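Rivodora Bench Arm, Household Task Package
Supplier: Niskanen Automation
Product group: Benchtop manipulation

Overview

The Rivodora is a single-arm benchtop manipulator with a parallel gripper, supplied with a set of prepared household tasks. It is intended for research laboratories, appliance manufacturers and technical colleges that wish to measure how well a machine can carry out ordinary chores on a counter or workbench. It is not a consumer product and is not offered for use in private homes.

Customers frequently ask whether the Rivodora can take over kitchen or shop-floor work today. Our position is that it can perform a limited number of these tasks, under set conditions and with a trained operator present. The sections below state where those limits lie.

What the package includes

One Rivodora arm with parallel gripper
One Skumimano controller and power supply
Two sets of interchangeable finger pads
Clamping base for countertops and benches
Task library with setup sheets
Operator handbook and spare parts list

Specifications

Reach: 700 mm
Gripper opening: up to 80 mm
Gripper fingers: 2
Prepared tasks in library: 59
Mounting: bench edge or fixed plate
Operation: operator-guided or programmed

Suitability for household tasks

The task library is divided into three grades. Grade A tasks may be run by the controller once the setup sheet has been followed. They consist mainly of moving rigid objects between known positions, pressing buttons and closing light doors. Grade B tasks need an operator to confirm each stage. Grade C tasks are carried out under full operator guidance and are included so that customers can record and study them.

Most kitchen work falls into Grades B and C. Wiping a spill, folding a cloth and opening a soft package remain difficult, as the material changes shape when it is handled. Liquids are excluded from all grades. The arm has no protection against water or steam, and hot food must not be handled with the standard finger pads.

Appliance tasks receive the most requests. Loading and unloading a microwave oven is listed as Grade B. A person does this without much thought, but the machine must enter a narrow opening, avoid a door that may stand at any angle, and take hold of a plate whose rim offers little to grip. 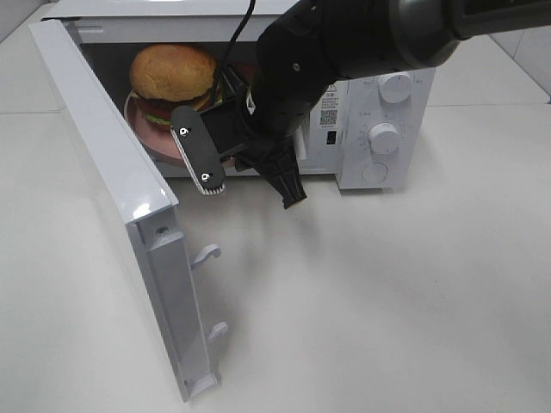

Door position is the most common cause of a stopped run. The setup sheet asks the operator to open the door fully and to check that the arm can leave the cavity by the same path it used to enter. Plates should be placed with part of the rim toward the opening. Replica food is recommended for training and for all first trials of a new plate or appliance.

Suitability for shop-floor tasks

Results are steadier on the shop floor, where parts arrive in the same place and in the same condition. Sorting small parts into trays and placing components in a fixture are both Grade A. Cable routing is Grade C and is expected to remain so in the current version. Customers with a single repetitive task and a high daily volume will generally be better served by the Birkov fixed-cell range.

Installation and training

The bench must be level and able to support the clamping base without movement. A clear area is required on all sides of the arm during operation, and the stop button must remain within reach of the operator. Training is provided at the customer's site by Eero Nurmi, Applications Engineer, and covers setup, daily checks, finger pad replacement and recovery from a stopped run.

Updates to the task library

New tasks are released each November. A task is moved to a higher grade only after repeat trials on more than one bench. Tasks may also be moved down where customer reports show that the published grade was too favorable.

Ordering

The Rivodora is built to order. Inquiries should state the intended tasks, the appliances or fixtures to be used and the size of the available bench. Please address requests for quotations and on-site demonstrations to Jamie Haslam, Product Sales.

Page last revised 23 March 2019. Specifications are subject to change.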